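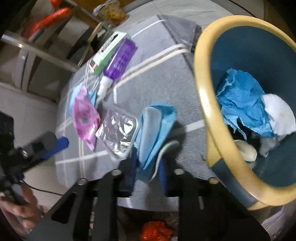

By Marlene Oakes, Shift Training Lead, Brudberg Cleaning Services

How to Set Up a Table-Clearing Station for Hand-Held Gripper Work

Updated 7/16/26

Brudberg cleans break rooms, waiting rooms and short-stay units. A large part of every shift is clearing tables: trash goes in the bin, things that belong to somebody stay where they are or go in the lost items tray, and then the surface gets wiped. The Tranis arms are meant to take over part of the first step. Before they can do that, people who know the job have to show them how it is done, and that is what the hand-held gripper is for.

You hold the gripper by the handle and squeeze the trigger to close the jaws. You do the clearing with the jaws instead of your fingers, and the camera on the gripper records each pickup. The recordings go to the Tranis team at the end of the shift.

This page is for crew members who have been put on a station for the first time, and for leads who have to fit station time into the schedule. If you are only covering someone's break, read Steps 2 through 5.

Before you start

You need:

The hand-held gripper, with its cable
A table you can reach across without leaning
A towel or other cloth to cover it
A bin with a wide opening
A mix of small items, both trash and things to keep
The keep list for your site
A pair of work gloves for handling items between rounds
A station card and a pen

Check that the two jaws close evenly and that none of the bolts on the plates turn under your finger. If one turns, put the gripper back in its case and take the spare. Crew members do not tighten anything on the gripper themselves. At the Badden building the spare is in the locked cabinet by the supply room. At Le Roux it is kept at the front desk.

Step 1. Cover the table

Lay a towel flat and pull the corners straight. Terry cloth is fine and a pattern is fine. Grid lines help some people judge how far the jaws are from an item. A bare laminate top is harder to work on than a towel, and light packets slide when the jaws touch them, so leave bare tops for people who have done a few sessions.

A folded cloth can stay on a corner of the towel. Write on the card whether it counts as something to pick up or part of the table. Either is allowed, but it has to stay the same for the whole session.

Step 2. Place the bin

Put the bin right up beside the work area, on the side of your gripping hand. You want to be able to move from any item to the bin without changing your grip or taking a step.

Do not empty the bin between rounds. A bin on a real shift usually has paper towels and tissues in it already, and the arm has to learn to drop things on top of them. Empty it when items start to sit level with the rim.

Step 3. Put out the items

Use ordinary things in ordinary condition. A disposable face mask, a foil package, a small cardboard box, a plastic bottle on its side and a tangle of thin string make a good table. Let a few of them overlap. A mask lying partly over a packet is the kind of thing we find every day, and it is one of the harder pickups.

Soft items should be bunched up or draped over something now and then. People new to the station tend to lay cloths out neatly, because we are trained to leave things neat. Try to put the table out the way you would find it.

Do not use glass, anything sharp, open food, or medicine of any kind. Do not bring items from a guest room or a patient area. Everything on the table should come from the station tote or from your own supply room.

Step 4. Decide what is trash

This is the part that takes experience, and it is why the station is staffed by cleaners. The arm has no idea that a crumpled tissue is finished with and a folded cloth is not. Go through the table once before you pick up the gripper and settle each item in your mind as bin, keep or ask.

Bin: used tissues, paper towels, empty packets, disposable masks, loose string.
Keep: cloths, tools, anything with a handle, bottles with something in them.
Ask: boxes that might not be empty, foil packages that might still be sealed, anything you would pause over on a shift.

On the station, "ask" items are lifted, held still for a slow count of two, and set back down in the same spot. On the arm this will turn into a message to whoever is on the floor. Please do not bin an ask item to save time, even when you know for sure what is in it.

Step 5. Clear the table

Start recording with the switch on the side of the unit. Then:

1. Bring the jaws over the first item with the jaws open.
2. Lower them until they are on either side of it.
3. Squeeze the trigger slowly until the item holds.
4. Lift straight up, then move over to the bin.
5. Open the jaws above the bin, below shoulder height.
6. Wait until the item has dropped before you move away.

Work at the pace you would keep in the last hour of a shift. Faster recordings are not better ones. If you drop something on the table, pick it up again and carry on. If something falls on the floor, leave it there until the round is over.

String is slow. Take it by the thickest part of the tangle and lift high enough that the ends come clear of the other items. If a box or bottle starts to drag along with it, put the string down and move that item first.

For a bottle on its side, close the jaws across the body and stay off the cap. Flat packets are easier if you catch a raised corner or a crease.

Keep your free hand off the table during a round. If you have to use it, stop the recording, fix the problem and start a new round.

Step 6. Fill in the station card

Write the site, the table, the start and stop times, and anything that went wrong. "Mask stuck to the jaw" is enough. The card does not ask for your name. The recordings are stored under the station number, and leads are not given a breakdown by person.

Step 7. Reset

Pull the gloves on, put the items back out in a different arrangement, and go again. A session is 14 rounds. Most people get through that before their first break, and if you do not, stop at the break anyway and hand over to the next person. Wrists get tired before you notice. The gripper is heavier at the jaw end than it looks.

Common problems

The jaws close on the towel. You are coming down too low. Stop when the tips touch the cloth and lift a little before you squeeze.

The item slips when you lift. Open, move the jaws toward the middle of the item, and try again. Two tries is the limit. After that, leave it and note it on the card.

Tissue stays on the jaw over the bin. Open the jaws all the way and give it a moment. Do not shake the gripper or knock it on the rim.

The cable catches. Run it off to the side away from the bin, and check that it is not under your foot before each round.

What changes on the shift

Leads get asked about this more than anything else, so these are the answers we have now.

Station time is paid at your normal rate and counts as shift time. It is not added on top of your rooms. When someone is on the station, their rooms come off the board for that period, and leads at Badden have been told to stop handing those rooms to the person next to them. If it happens to you, tell the training office.

The arms are planned for break rooms first. The trial starts in September at Le Roux with one arm on the day shift. It will clear tables and nothing else. Wiping, floors, restrooms, restocking and emptying the bins stay with the crew, and so does every item the arm marks as ask. We expect that pile to be large in the beginning.

The clearing part of the job is also the part many of us do while catching our breath between heavier tasks. Taking it away could leave a shift with more mopping and lifting in it and fewer light minutes. We raised this with the site managers after several crews brought it up. Shift plans for the trial have a second short break written in, and leads are to log whether people get it.

One new duty comes with the arm. Someone on each shift will be the table lead, who answers the ask messages and can stop the arm at any time. You have to have done at least one full station session to be table lead. There is a pay step for it at Le Roux. There is no decision yet for Badden or the smaller sites.

So far the crews have recorded 3,591 rounds. The Tranis team threw out 82 of them, most for a free hand on the table or a recording that began after the first pickup. Both are easy to avoid if you say "start" to yourself before you reach for anything.

Putting it away

Wipe the jaws with a damp cloth and dry them. Unplug the cable, coil it loosely and lay it on top of the gripper in the case. Shake the towel out over the bin and send it down with the other linens. Items go back in the tote, except for masks and tissues, which are thrown out at the end of every session and replaced from the supply room.

Leave the station card in the lid of the case. Questions about schedules go to your lead, and questions about the gripper go to the training office on the Brudberg crew line.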